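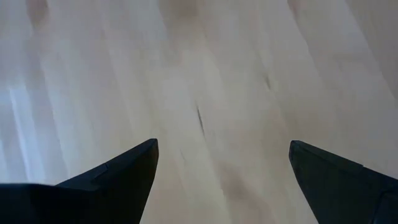
So I've gone and put my name down for school governor. The primary in Restton has had two parent places going since the summer, and after weeks of moaning at the gate about the Year 3 reading books I thought, right, go on then.

The form took me an evening. You get 30 lines to say why you're suitable, and I used most of mine up on the after-school club. Duyên Nông, who did three years on the board at her lads' old school, read it over and crossed out half. Fair enough!
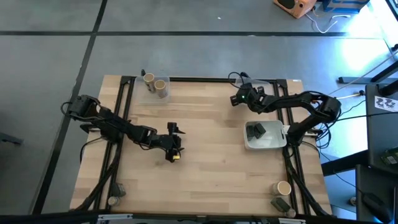 The meeting for candidates was last night, and Harsh Maurya from the current board took us through the budget. They've got 1,000 pounds left for the library, which doesn't go far. I'd like it spent on shelves and a decent big table — pale wood in strips, like a butcher's block, would do me nicely — and then whatever's left on books. Someone else wants beanbags. We'll see.

Voting closes in December. If you've got a child there, please fill in the slip, even if it isn't for me.

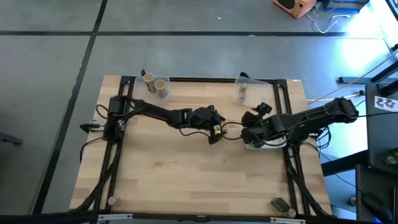 Two arms over the tabletop, with a white block under the right gripper

I'll post again when I hear.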